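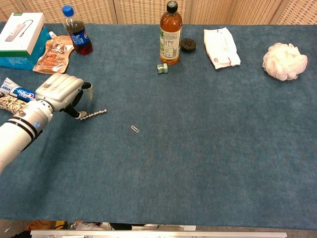
Is the Plistport rope works worth a detour?
If you are within an hour of it and it's raining, go. If the sun is out, the beach at Grotatbridge is free and has better sandwiches.

I went in December, when the works opens its doors to the public so that people will buy rope as Christmas presents. I bought rope as a Christmas present. My brother-in-law has since thanked me in a tone I recognize.

The tour starts at 2 in the old hatchelling room, where hemp used to be combed over spikes by men who, judging by the photographs, never once enjoyed it. Our guide was Yeison Castaño, a ropemaker at the Oyelaran company until it moved production to Hakbridge and left the building behind. He talks fast and walks faster. Half our group missed the part about tar completely and had to have it repeated by the other half, who got it wrong.

The ropewalk itself is the reason to come. It is 713 feet long, dead straight and unheated. Yarns are hooked to a cranked machine at one end and a sled at the other, and as the twist goes in, the sled creeps up the floor toward you. Children were allowed to turn the crank. So was I, after asking twice. 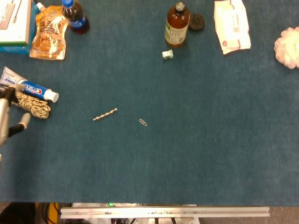 What I hadn't understood is that each stage is twisted the opposite way from the last, so the whole rope is held together by parts that want to come undone in different directions. Castaño said this was also how the company was managed. A ship's cable could take 24 people to lay, and one bad hook meant starting over – he showed us the ledger page where somebody had written down whose hook it was.

The museum upstairs has 3000 knots on boards. I looked at a fair number of them. They are labeled in very small brown writing, and the bench is at the wrong end.

The café closes at 4 and starts stacking chairs well before that. Parking is by the harbor wall, and the machine takes coins only.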